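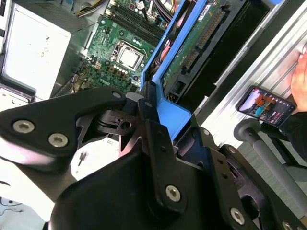
Workshop tips: getting useful work out of the Urkent bench gripper kit on old desktops

The Urkent is a two-part kit: a gripper that bolts to a small bench arm, and the Jelinel software that runs it. Haveo sells both. We have used it on PC teardown for long enough to have opinions, and these are the notes we keep by the bench, tidied up a little.

Before you start

Shut the computer down, pull the power cord and hold the power button in for a few seconds. Do this even on a machine that has been sitting on a shelf. Take the side cover off by hand. The Urkent can work some cover latches, but it is slow, and you will have the cover off before the arm gets there.

Wear a wrist strap if you plan to reuse the board. The kit does not come with one.

Lay the case flat with the open side up. If it rocks, put a folded towel under the low corner. A case that shifts during a pull is the most common reason for a failed job in Jelinel, and the log will only tell you "position lost."

Mounting

The mounting plate takes 4 bolts. Snug them all first, then tighten in a cross pattern. Check them again after the first session. Ours had settled and one could be turned with fingers.

Check the hex screws on the finger plates too. Use the right size key and stop when it feels firm.

Drive carriers

Plastic carriers are where the gripper earns its keep. Unplug the data and power cables yourself before the arm goes in. Set the grip force low for plastic and raise it one step at a time. We start at 20 on the Jelinel slider. Much higher than that and older tabs start to turn white at the bend, and after that they snap.

Approach from the end with the tab. If the carrier sticks, stop and look for a cable caught behind it before you try more force.

Power supplies

Take the case screws out by hand and keep them in a cup. Move loose cables off the top of the unit so the fingers have a clean edge to close on. If your supply is held by a latch as well as screws, release the latch first. A power supply is heavy for this gripper. Let it loosen and slide the unit, then lift it out yourself.

Do not open the power supply. There is nothing in it you need and the capacitors can hold a charge.

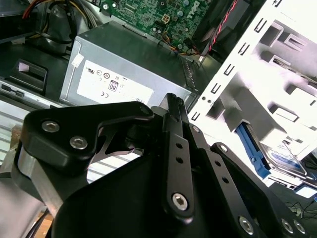 Working near the power supply on a Dell desktop. Watch the wires at the motherboard connector.

Cables

The fingers have holes and open slots, and thin wires find their way into them. Tie back anything loose with a twist tie or a strip of painter's tape. Run the first pass at the slowest speed with your hand on the stop button.

Cleaning

Wipe the plates with a dry cloth at the end of the day. Use a soft brush around the pivots. No spray oil: it picks up the dust that comes out of old cases and turns to paste. Haveo sells a dry lubricant for the joints, and a little goes a long way.

Is it worth buying?

The full kit was $2,337 when this page was updated on 2024-03-21. For a single home PC, no. A screwdriver and ten minutes will do the same job. For a repair shop or a school bench that strips the same model over and over, it starts to make sense, mostly for carriers and other parts that pull straight out.

The Naidu gripper costs less and has softer finger pads, but we found the opening too narrow for a power supply. It also needs its own controller.

Two complaints about the Urkent. The printed manual skips grip force entirely, and the warranty card has to be mailed in. Haveo says a new manual is due in April. Spare finger plates are sold in packs of 2, so order a pack with the kit if you can.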